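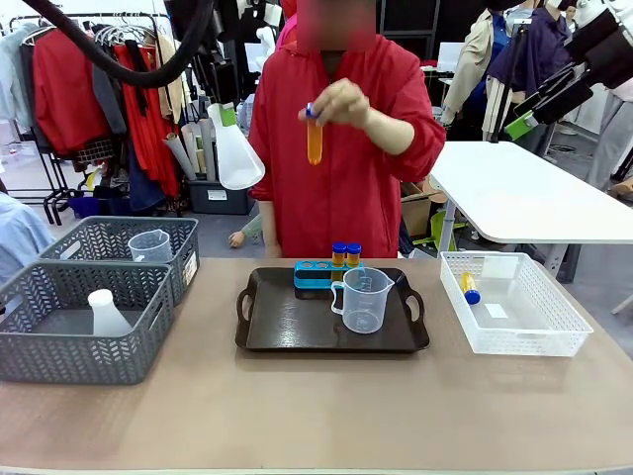

About Pundgate Water Testing

Pundgate is an independent laboratory that tests drinking water, well water and process water for households, farms, small utilities and building managers. We do not sell filters, softeners or treatment chemicals, and we take no commission from companies that do. The report is the product.

The laboratory began as a two-bench operation serving private well owners. Most of the early work was nitrate and coliform testing for property sales. Metals, hardness and alkalinity were added when customers started asking why their water stained fixtures or wore out heating elements. Work for small utilities followed, and it now makes up more than 60 percent of the samples we receive.

What we test

Our standard well panel covers pH, conductivity, turbidity, total hardness, alkalinity, chloride, sulfate, nitrate, nitrite, iron, manganese, total coliform and E. coli. The extended panel adds lead, copper, arsenic, sodium, fluoride and uranium. In all, 67 parameters can be ordered one at a time. The current list, with reporting limits and container types, is on the Services page.

We do not test for radon in air, mold, asbestos or soil contamination. We also do not test bottled beverages for labeling purposes. Requests for these are returned with no charge.

How samples move through the laboratory

Each sample is logged on arrival against the collection form. The receiving bench checks the container type, the preservative, the temperature of the cooler and the time since collection. Bacteriological samples that arrive outside their holding time are rejected and a new kit is sent. Chemistry samples outside holding time can be run if the customer agrees in writing, but the result carries a qualifier on the report.

Samples are then split by method. Metals are acidified and held before analysis. Anions are filtered and run by ion chromatography. Alkalinity and hardness are done by titration. Coliform samples go straight to the incubator room, which has its own entrance and its own set of glassware.

Every batch includes a method blank, a duplicate and a control standard. If the control standard falls outside its limits, the batch is stopped and repeated. A second analyst reviews the raw data before a report is released – this applies to single-sample orders as well as to contract work.

Data and reports

Sample tracking runs on Drolon, a records system we configured for our own methods. Each result can be traced back to the instrument, the calibration, the reagent lot and the analyst. Records are kept for ten years.

Reports list the measured value, the unit, the reporting limit and the method for each parameter. Where a drinking water limit applies, it is printed next to the result. We do not grade water as good or bad. A value below the reporting limit is shown as "less than" that limit, never as zero.

Standard turnaround is five business days from receipt. Coliform results are released as soon as they have been reviewed. If E. coli is present, we call the number on the collection form the same day, so please write it clearly.

Divisions

Jacquet is our field sampling service. Its technicians collect samples from wells, storage tanks and distribution points for customers who need a documented chain of custody. Property transfers and compliance sampling usually fall in this group. Visits are scheduled by county; allow two weeks in September, when the school and camp systems are all due.

Sirketti handles process and boiler water for commercial buildings. It runs a shorter list of parameters on a fixed schedule and reports trends over time, including conductivity, inhibitor level and dissolved iron. Sirketti clients receive a quarterly summary in addition to the individual reports.

Both divisions use the same benches, the same methods and the same review procedure as the main laboratory.

Training

New analysts work under supervision until they have completed a demonstration of capability for each method they will run. This is four replicate samples at a known concentration, with limits on both recovery and precision. The demonstration is repeated every year. An analyst who is away from a method for more than six months starts over.

Visiting and dropping off

The receiving window is at the rear of the building, next to the loading door. Coliform samples are accepted until 2 p.m. – later arrivals cannot be set up the same day. Sampling kits can be picked up at the window without an appointment. Please do not use your own bottles.

Page last revised Dec 4, 2021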